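How to Get a Copy of Your Pathology Slides for a Second Opinion

Somewhere in a hospital basement there is a drawer with a very thin slice of you in it. If you've had a biopsy and want a second pathologist to look at it, that slice has to travel, and the person who arranges the trip is going to be you. Your doctor's office may offer to handle it. Say thank you, then follow the steps below anyway.

What you'll need before you start

Your full name as it appeared on the day of the biopsy (married, unmarried, misspelled), your date of birth, the date of the procedure, and the accession number. The accession number is printed near the top of the pathology report, usually in type chosen by somebody with excellent eyesight. It is the only thing the lab cares about. Write it on the back of your hand if you have to.

Step 1. Get the report itself

Log in to your patient portal and download the full pathology report. Don't settle for the summary, which tends to say things like "see full report." My hospital, Bristcombe, kept it under "Documents," then "Other," then "Other" again. If you can't find it, call medical records and ask for the surgical pathology report by that name.

Step 2. Find out which lab holds the slides

The hospital that did the biopsy may have sent the tissue somewhere else. Look for a lab name and address in the footer of the report. Mine turned out to be Trandberg, two counties over, and I'd already spent 39 minutes on hold with the wrong building.

Step 3. Ask what the second pathologist wants

Call the office giving the second opinion before you order anything. Ask these questions and write down the answers:

Do you want the original stained slides, or are recuts fine?
Do you need unstained slides, and how many?
Do you want the tissue block?
Do you accept digital scans?
Whose name goes on the package?

The block is the lump of wax holding the leftover tissue. Labs guard it like a family recipe, and for good reason: once it's used up, there isn't any more. Ask for it only if the second office says they need it. I was told 11 unstained slides and no block, which cheered up everybody at Trandberg.

Step 4. Fill out the release form

Each lab has its own form, and no lab will take another lab's. Check the box for pathology material as well as the one for records. They are different boxes, and ticking only the second gets you a lovely photocopy. Sign it, date it, attach a copy of your ID, and keep a copy of the lot. If you're asking on behalf of someone else, you'll also need proof that you're allowed to.

Step 5. Decide how it ships

Lab to lab by tracked courier is best. You can pick slides up yourself at many places, but ask about the hours first, because the window may close at three on a Friday and mean it. Glass slides should be in a rigid mailer inside a padded box.
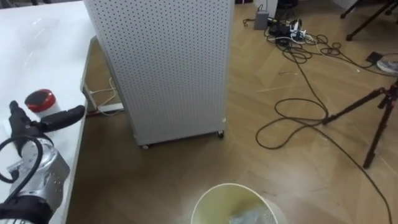 Get the tracking number the same day and give it to the second office yourself. Put the accession number in the message. I also kept a one-page log of every call – date, time, what was promised – and read from it aloud when needed, in a pleasant voice.

Step 6. Confirm and follow up

Allow up to 14 days. Once tracking says delivered, wait a day and call to make sure the package has been logged in, which is a separate event from having been signed for at the loading dock.

A word about money

Ask your insurer whether the review is covered and whether it needs approval first. Wotent, my plan, covered the consult but left me with the shipping and handling. Lazăr, the practice that did my second read, quoted $300 for people paying out of pocket, and gave me the billing code over the phone so I could check. Get the code. Without it, the insurer can only tell you that it depends.

Return of slides

Originals have to go back to the first lab. Ask who is sending them and when, and add that to the log too.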